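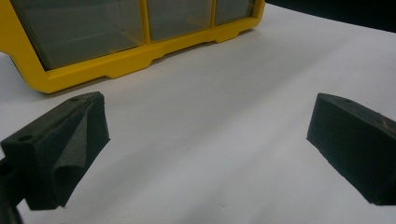 **Hand-held gripper reports closed when it is open, after foam pad replacement**

Posted by Nisreen Mahasneh, 14th May

I have a fault on a hand-held gripper tool used to record demonstrations of a drawer task (small parts organizer, clear drawer fronts). The fingers are black foam blocks. The camera looks out between them, and jaw width is read from an encoder on the trigger shaft. The logger is Lola, running on a Costau board.

Since I replaced the padding, the recorded width drops to zero at random while the fingers are wide apart. In a session of 17 recordings, 6 had the dropout. It lasts less than a second and then the value returns to normal. When the recordings are played back on the arm, the arm closes hard at the same point. Yesterday it closed on a drawer front and stalled the motor. There was no injury, but my hand had been in that space a minute earlier.

Already checked:

- Trigger spring: fine.
- Battery: charged, same result on a second one.
- Encoder cable: swapped for a new one, no change.
- Lola settings: same as in January, when it worked.

The padding on the inner side of the left finger has started to fold outward. Could that be the cause, and is it safe to keep recording in the meantime?

---

**Yichen Kang**

Stop playing those files back. Recording is low risk, playback is not.

The padding can't produce a zero reading while the fingers are apart. It can stop them from closing fully, which gives you an offset at the closed end, so glue it down or replace it anyway. Then run the width calibration again, closed position first.

A brief zero that recovers usually means the board lost the encoder and Lola wrote its default value. You changed the cable but didn't mention the connector on the board. On the Costau it sits close to the left finger mount, and it is easy to lift one side of it when the finger comes off for new padding. Power down, reseat it, and check that the latch is flat on both sides. Then log for 16 minutes with the fingers held open and move the cable near the plug. If the value drops, replace the connector.

Separately, set Lola to mark a missing reading as invalid. The option is under Inputs, "On signal loss". With the default setting, a lost signal and a closed gripper look the same in the file. Put a closing speed limit on the arm as well, and keep hands out of its reach during playback.

---

**stonder_user16**

Had something like this on a Stonder, it was the firmware. Update it.

---

**Nisreen Mahasneh**

The connector latch was up on one side. Reseated it, and the open-finger log is clean. Signal loss is now set to invalid. I have deleted the 6 bad recordings and still need to redo the padding and calibration.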